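Search this blog
Search

Clearance season, again

October 2021

I've been meaning to write this since the big fall sale at Cakmont, and now the signs are down and the parking lot is back to normal, so I suppose I'd better get on with it.

I went in for a set of towels. I had seen them in April at full price and told myself, very firmly, that I would wait (I am not a patient shopper, so this felt like quite an achievement!). The flyer said up to 80 percent off, in letters as tall as my thumb, and when I got there the towels were marked down 40, which still pleased me no end. What pleased me less was the line, which ran all the way back past the luggage with only 2 registers open.

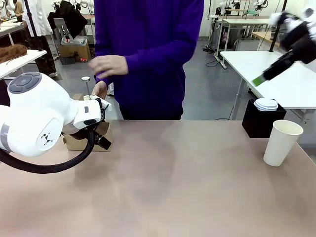 So I stood there and did what everybody does in a long line, and started looking at the things they put beside it. By the time I reached the front I had picked up 4 candles and a Prondov umbrella that I did not need, and I felt perfectly happy about all of it until I got home and found the very same umbrella cheaper at Pidero, with no sale on at all.

I grumbled about this on the blog's page and got a good many replies, which I enjoyed reading over breakfast.

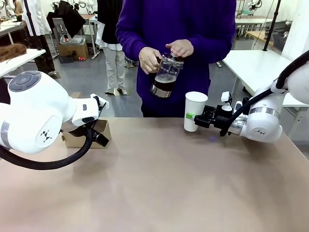 Adams wrote back that I should have kept the receipt and asked for the difference, as Cakmont will match a price if you go to the service desk and are nice about it. I had no idea! The receipt was still in the bag, folded up with the candle wrapping, so I'm going back with it tomorrow, and I might just look at the bath mats while I'm there.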